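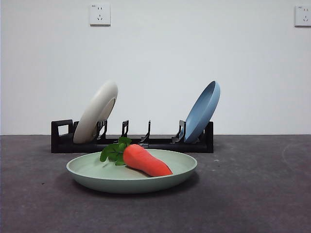 Bench 2, dish rack task. Green plate with the toy carrot, rack behind with cream and blue plates in the end slots.

Automation Area Walk-Through — Rilldale Kitchen Services, Return Line and Practice Benches
Period: September
Inspector: Marisol Pruitt
Walked with: Harish Kamath (line lead), Rochelle Park (returns, early shift)
Marks used: OK / FIX / WATCH / N/A

Section A. Practice benches

A1. Bench top clean and free of residue. WATCH
Faint pale curved mark on the bench 2 top, right-hand side. Could be a scuff or a ring left by something. Wipe with the approved cleaner and note here if it stays.

A2. Rack sits flat, dividers not bent or cracked. OK
Black rack on bench 2. Cream plate and blue plate lean in opposite directions, middle slots open. Harish wants the middle slots left open at the start of a run so the operator can see where the arm is meant to place.

A3. Props on the bench match the task card. FIX
The card for bench 2 still lists a sponge. The current task uses the carrot. Reprint the card.

A4. Wall outlets above the bench have intact faceplates. OK
Faceplates are white and square. No adapters to be added by shift staff. Ask maintenance.

A5. Stop button within reach of the person resetting the bench. FIX
At bench 3 you have to lean past the arm base to get to it. Rochelle is fine with the reach, but Dwayne Ambrose on the late shift is not, and the standard is that everyone on the roster can press it without leaning. Move the button to the front rail. Bench 3 stays off until this is done.

A6. Arm parked and in hold before anyone resets plates by hand. WATCH
Three people asked, three slightly different answers. One waits for the light, one presses hold, one does both. The rule is both. Put it on the card.

Section B. Return line

B1. Speed limit set and locked. OK
Arm speed is locked at 40 percent while staff are inside the yellow line. Checked on the panel with Harish.

B2. Guard panels closed, latches working. OK

B3. Floor dry and clear between the line and the wash station. FIX
Two empty crates in the walkway at the time of the check. They were moved while we stood there. This was also on the last sheet.

B4. Crate weight. OK
Spot check, heaviest crate 23 pounds. Staff still lift these onto the infeed. The arm takes single plates only.

B5. Broken ware bin emptied and lidded. OK

B6. Jam clearing steps posted at the infeed. WATCH
Posted, but the sheet is for the old Omarari unit. The stop sequence is the same on the new one. The panel pictures are not.

Section C. People and workload

This section was added after the second arm went in. Answers are from short talks with staff on shift.

C1. Staff know which tasks the arm does and which are still theirs. WATCH
Racking the standard plates has moved to the arm. Bowls, lids and anything chipped are still done by hand. Rochelle says she used to rack plates for most of a shift and now spends that time walking between benches and clearing stops. Her wrists are better and her feet are worse. She has asked for a mat at bench 2 and a stool at the panel. I support both.

C2. Breaks taken as scheduled. FIX
With one person covering two benches, the early break slips when the arm faults. On the day of the check it slipped to 11:20. Harish will name a cover person at the start of each shift.

C3. Noise. OK
Quieter than hand racking, by everyone's account. Some staff now wear one earbud. Not allowed inside the yellow line, and the supervisors need to say so.

C4. Training records up to date. FIX
Up to 7 names on the roster have no sign-off for the new panel. The list may include people who moved to the Mbeki site, so Sioned Vaughan in HR will confirm. Nobody without a sign-off resets a bench alone.

C5. Staff can report a near miss without going through the line lead. OK
Paper slips by the time clock. There were two this period, both about plates set down too close to the bench edge. Both were answered.

C6. Output targets. WATCH
The board shows 200 plates an hour for the line. Dwayne asked if that number is for the arm or for the person next to it. It is for the arm. Staff read it as theirs and hurry the resets — change the heading on the board.

Section D. Open items

Move stop button, bench 3. Maintenance.
Reprint bench 2 card with the carrot, add the light-and-hold rule. Harish Kamath.
Walkway crates. Harish Kamath, second notice.
Replace infeed jam sheet. Marisol Pruitt, new panel pictures requested from Nirnach.
Cover person for breaks. Harish Kamath.
Panel sign-offs. Sioned Vaughan.
Mat and stool. Marisol Pruitt to order.
Board heading. Harish Kamath.

Copy of this sheet goes in the binder by the time clock. Comments from staff can be written on the back.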